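Equipment Planning Forum > Purchasing and Budgets > Hand-held gripper sets for household tidying work

Started by: Morven Rennie
Replies: 5

Morven Rennie wrote:

Colleagues are invited to comment on the draft equipment request for the coming year. The Mivum project requires hand-held gripper sets for recording table clearing in furnished rooms. The present draft provides for two sets, with one operator to each set, at 695 per set before delivery. The full request, including storage, chargers and operator hours, comes to 3,811.

The task list is confined to light domestic waste: drink cans, cartons, foam fruit sleeves, wrappers and similar items, to be moved from a table into a lined bin standing beside it.

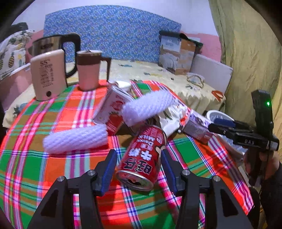 I should be grateful for views on two matters in particular. The first is whether spare finger pads ought to be bought with the sets or charged to general consumables. The second is whether the storage line is adequate. Comments received before the request goes forward will be attached to it.

Morven Rennie
Equipment Planning

gemechu_weldu wrote:

Thank you for circulating the draft. I support the purchase but not the consumables arrangement. Pads are part of the tool. If they are charged elsewhere, the cost per set will look lower than it is, and the same question will come back next January. I would ask that 160 be entered for pads on the same line as the sets.

I would also ask whether the supplier, Stondari, has confirmed that pads can be ordered singly. Their previous price list to us offered them only in pairs.

E. Paterson wrote:

I do not agree with the previous reply. Pads wear at very different rates depending on what is handled, and cans are far kinder to them than cardboard. A fixed sum entered in advance will either be left unspent or prove too small. General consumables exists for this purpose and should be used.

My larger concern is with the number of sets. A single set would allow the Mivum work to begin, and the second could be requested once the recordings had been reviewed. The draft does not explain why both are needed at the outset.

Morven Rennie wrote:

In answer to Mr Paterson: several tasks on the list call for two people working at one table, and these cannot be recorded with a single set. I accept that the draft should have said so, and a paragraph will be added.

In answer to Mr Weldu: Stondari have been asked about single pads. Their reply will be posted in this thread.

The layout proposed for these sessions is a small table with the bin placed against its side, within reach of both operators. No additional furniture is requested.
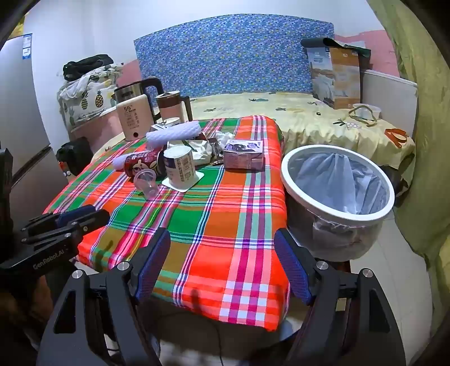

This page was last changed on 07/02/2019.

The bin liners have been moved from the equipment section to household supplies, as Finance asked. They should not have appeared in the first draft.

Eirlys Hughes wrote:

Two points from Finance.

The storage line covers cards and drives but makes no allowance for a second copy. Under the present rules all recordings must be held in two places. Please revise the figure or state which existing store will be used. The Nuton store is almost full and should not be relied upon.

On the pads, either treatment is acceptable to us, provided that the same one is followed for the whole year. The Lu project charged its pads to both lines, and correcting the accounts afterwards took a good deal of time.

Beathag Lamont wrote:

I write as the person who will be scheduling the operators. The request allows for their hours at the table but does not mention the time needed to set the items out again between recordings. On Lu this was left out as well, and the hours were used up well before the task list was finished.

I would sooner see fewer tasks and a proper allowance for setting out. If the total cannot be raised, the wrappers could be dropped from the list without much loss.

gemechu_weldu wrote:

I support Ms Lamont on the hours. I would keep the wrappers, however, as thin items are the ones for which we hold the fewest recordings. My view on the pads has not changed, but I will accept the consumables line if Mr Paterson agrees to a review at mid-year.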